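Robotics Club News: Folding Season Is Upon Us
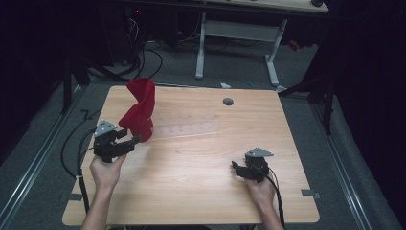

The red cloth on the club's table, with a hand gripper on either side of it.

Hello again from the back of the building, where the curtains are up, the carpet is covered in cables as usual, and the Gistness student robotics club has spent most of October thinking very hard about laundry. I know, I know. When we asked the members in spring what they wanted to work on this year, I was expecting something with wheels and a loud motor, and what we got was a long and really quite heated talk about napkins and dish towels!

The project is called Flindo, a name I had no part in, and the idea is that the students do a job by hand with a pair of grippers so that a robot arm can later learn from the recordings. Cloth is a lovely thing to start with and also a terrible one. It slumps, it twists, it stands up when you want it flat. Delyth Foulkes, our project lead this term, has been keeping the log, and at last count we had 918 recordings saved. The goal before the winter break is 1498, so there is plenty of folding still to go around – please do come and take a turn, even if you have never touched the equipment before. It takes a few minutes to get used to having jaws in place of fingers, and then it gets oddly restful.

Baltasar Sotomayor has offered to run a beginners' table for anyone in grades 8 and 9, starting at four in the afternoon and going until the snacks run out. He would like people to bring old cloths from home, clean ones please, in any color, and the softer the better. Put your name inside the lid of the box if you want yours back.

We are also hoping to take a small demonstration to the Midtbø open house later in the year, and Delyth could use two or three people who enjoy talking to visitors. Leave her a note on the club board or catch her at the end of a session.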